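We use cookies to remember your settings and count visits. By staying on this page you agree. OK | Cookie settings

Flollard Neighborhood Association
Minutes, regular meeting – 14 August 2020 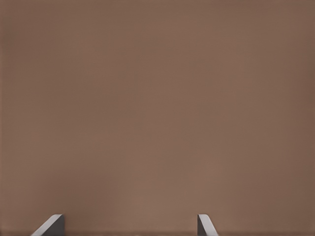
Brown background, rendered.

Print this page | E-mail this page

Held by phone and video. Called to order 7:05 pm, once the sound was fixed. Quorum yes. Chair ran the meeting, secretary typing as we go so please send corrections.

1. Last minutes
Approved with one change. The culvert is on Endham Road, not Endham Lane. Secretary to fix in the posted copy.

2. Money
Checking account stands at $452 after the insurance payment. Dues slow this year, no door-to-door. Reminder slips will go in the fall newsletter. Question about whether the insurance can be dropped while there are no events. Answer from chair – no, the garden lot needs it all year. Report accepted.

3. Endham Road culvert
Long one. Water over the road again after the storm at the start of the month, up to the mailboxes on the low side. County came out, looked, put up a cone, left. Cone now in the ditch.

County letter read out loud. Says culvert is on the list for cleaning but not replacement. No date given. Several on the call unhappy with that. The low side houses have had water in the crawl space twice since spring. One resident has kept a log with dates and will share it.

Discussion of who owns the downstream end. County says right of way stops at the fence. Old plat shows a drainage easement past the fence, but the copy we have is hard to read. Chair to request a clean copy from the county office, which is by appointment only right now.

Motion: send a second letter asking for a date for the cleaning and for an engineer to look at the pipe size. Attach the log and the plat. Seconded. Passed, all in favor.

Also – please stop putting grass clippings in the ditch. Goes in the newsletter.

4. Garden lot
Plots all taken, waiting list open. Tomatoes doing well, squash bugs bad. Water bill up. Hose was left running over a weekend, cost unknown until next bill. Proposal for a timer on the spigot. Somebody on the call has a spare one, will try it before we buy.

Back fence leaning at the alley corner. Quotes:
Stevent Fence – repair the corner, 5 posts, reuse the pickets. Can start in three weeks.
Kovács & Sons – replace the whole alley run, 51 feet, new pickets. Cost a good deal more, and they are booked into the fall.

Back and forth on this. Some want it done once and done right. Others pointed out we dont have the money for the whole run, see item 2. Garden group would put in plot fees toward the repair. Motion to accept Stevent for the corner only, and ask if they can hold the price until dues come in. Seconded. Passed, two opposed.

Compost bins: no meat, no dog waste, no painted wood. New sign needed, old one has faded.

5. Traffic on Mill Street
Speed trailer was out for a week in July. Results from the city: most drivers under 30, but the fastest readings were around 45, mostly early morning. City says that isnt enough for a speed hump. It is enough for extra patrols and they will add Mill to the morning rotation.

Asked about painting the crosswalk by the bus stop. City paints in spring and we missed the window. Chair will get us on the list now for next year. Asked about the missing stop sign at the alley – wasn't a city sign, apparently, so the city will not replace it. Tabled.

6. Fall cleanup and block party
Block party canceled for this year. Deposit on the tables carries over, confirmed by the rental place in an e-mail.

Cleanup can go ahead if spread out. Each block does its own side, bags picked up from the porch at the corner house, no sign-in table. Bring your own gloves. Dumpster would be nice but see item 2. City will take up to the usual limit of bulky items if called in ahead. No tires.

7. Newsletter
Deadline for the fall issue is the end of the month. Needs: dues slip, clippings notice, cleanup instructions, garden waiting list. Paper copies only for those who asked, all others by e-mail. If you stopped getting it check your spam folder first.

8. Open floor
– Street light out at the Endham end, reported, pole number given to the utility.
– Loose dog, brown, no collar, seen most evenings near the creek. Friendly. Call animal control if you can keep it in your yard.
– Request to move meetings to 6:30. Will ask by e-mail.
– Fireworks still going off. Nothing we can do tonite.
– Thanks to the folks doing grocery runs.

9. Elections
Secretary and vice chair are both up in December. Secretary will not run again. Names to the chair by the November meeting. Voting by mail or e-mail, details in the newsletter.

Adjourned 8:40 pm. Next meeting second Friday of September, same phone number, same code.

Action items
Chair: county letter, plat copy, crosswalk list.
Secretary: fix last minutes, newsletter items, poll on start time.
Garden group: call Stevent, try timer, new compost sign.

Print this page | E-mail this page

Get the Flollard newsletter in your inbox. Enter your e-mail address to sign up. Unsubscribe any time.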